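Zarkstead Workshop List
Subject: Re: microfiber towels, sorting and washing
Date: 30/09/2018

The two-bin setup is finally in place on the butcher-block table, and I love it! 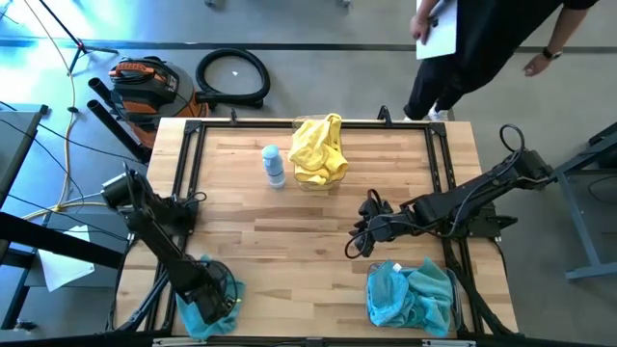 Yellow in one clear bin, teal in the other, and that's the whole system. I used to keep all 57 towels in one sack under the bench at the Coman Street shop, and every time I wanted a clean one for oiling I'd pull out something full of grit. Now the yellow ones are for dust and dry wiping and the teal ones are for anything with oil or cleaner on it.

On Sep 28 the list member at Itinness wrote:

> I've got a pile of microfiber that has stopped picking
> anything up. It just pushes the dust along. Do you all
> fold yours or stuff them in? And is it worth washing
> them separately from the cotton rags, or am I being fussy?

You're not being fussy at all! Cotton lint gets into microfiber and stays there, and I think that's what happened to yours. Wash them alone, warm, no fabric softener (softener ruined 8 of mine before I caught on), and hang them up. I did a batch of 31 that way last week and most came back feeling like new. The really tired ones might need 3 rounds.

As for folding, I gave up. I stuff them in and let them hang over the top, and it's so much quicker to grab one. Folding looks great for a day. Clear bins are the part I'd push for, though, because you can tell the color from across the shop without digging.

One more thing, leave the tags on if they don't bother you. The wash instructions are usually printed there, and I've had to look more than once. If you're wiping a soft finish, snip them, they can scratch.

I'll bring a few spare bins to the Fistareck swap in October if anyone wants to try it. First come, first served, and bring your worst towels, I'd love to see if they can be saved!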